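Search the list archive
Search in: all lists / this list only
Advanced search

Subject: Re: Re: white open units against brick - worth it?
List: Small Rooms and Storage
Message 922 in archive

On the January thread, the original poster wrote:

> We've more or less settled on the Stornia for the back wall. It's the
> white one with the arched door and the open squares beside it. The
> showroom had it against plain plaster, but ours would go on bare brick,
> and my other half reckons the brick coming through the open bits at the
> bottom will be the making of it. It comes to 274 with the door, less
> without. Has anyone lived with one of these for a while? Does the brick
> shed dust on everything? And is the frosted door worth the extra, or
> should we save the money and have another open square instead? We would
> keep the counter underneath for everyday stuff.

I'll be the sour voice, as usual. I have lived with open white shelving on brick in two different flats and I wouldn't pay 274 for it again, whatever the showroom does with the lighting.

First, the brick. People talk about it as if it were wallpaper. Old brick drops a fine red grit, more of it if the mortar is soft, and it lands on exactly the surface you've just painted white. With a closed back you'd never see it. With no back at all it sits along the rear edge of the shelf and you find it when you pick up a cup. You can seal the wall first, and I would, but check what the sealer does to the colour on a bit that'll be hidden. Mine went dark and slightly shiny and I had to look at it for years.

Then there's fixing it. Brick walls are rarely flat and a long unit will show you every bulge. We had a gap at one end you could post a letter through. The leaflet that came with ours, which was a Zelmont, said nothing useful on this at all and told us to use "suitable fixings". Drill into the brick and not the joints, and pack behind the rail until it stops rocking.

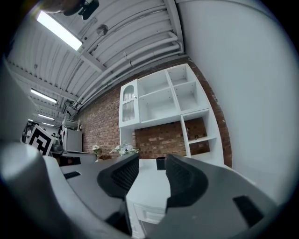
As for the open squares, I think you should be truthful with yourselves about what would go in them. They look lovely with nothing in. So does any shelf. The minute you move in, one gets the post, one gets chargers, and one gets the things that belong in a drawer but the drawer's full. White shows all of it. I don't believe the people who say they keep three nice objects on a shelf and leave it at that, or if they do there's a cupboard elsewhere doing the real work.

Which brings me to the door. A ribbed frosted panel is the one part of these units I'd defend. It hides the packets and tins well enough that you only get a blur of colour, and you don't have to line anything up. The arched top is pure fashion and I'd expect to be tired of it before the hinges go. But I'd still take the door over another open square. Ask how the glass is held in, too. On ours it was little plastic clips and it buzzed whenever a bus went by. I replaced the clips with dabs of clear silicone and it has kept quiet.

The lower part with the brick showing through is where I disagree most with your other half. It's nice to look at, I'll give them that, and a white vase of flowers against red brick is hard to get wrong. But anything small you stand in an open-backed square slides towards the wall sooner or later, and if the unit is packed out from the brick there's a gap for it to go down. I lost a set of keys that way. A thin strip of wood across the back, an inch or so high, cures it and you hardly notice it once it's painted.

The counter I've no quarrel with. Keep it clear if you can, get a drawer or two below it, and put a tray out for the bits and pieces or they'll spread. White tops stain with tea and with turmeric, and the cream cleaner everybody recommends takes the sheen off. I use washing-up liquid and patience.

On price - somebody further up mentioned that Foulkes do a plain version, no arch, for 211. I went and leaned on one in the shop. The shelves felt the same thickness to me and the knob was better. The drawers stuck, though that may have been the shop's floor. I'd want to see it with weight on before I said it was as good. I'm not convinced the Stornia is better made just because it costs more, and I'd like to hear from someone who has taken either of them apart for a house move.

Please don't take any of this as gospel, I've been wrong on here before (see the whole sorry business with the Clendex hooks).

Anyway, measure the wall at the top as well as the bottom before you order. Ours was out by more than I'd have believed.

Recent in this list
Re: Clendex hooks pulling out of plasterboard
Sealing brick without the shine
Zelmont drawer runners, where to get spares?
Re: Re: Foulkes plain unit, delivery times
Getting tea stains off a white worktop
Trays, baskets and other places to lose things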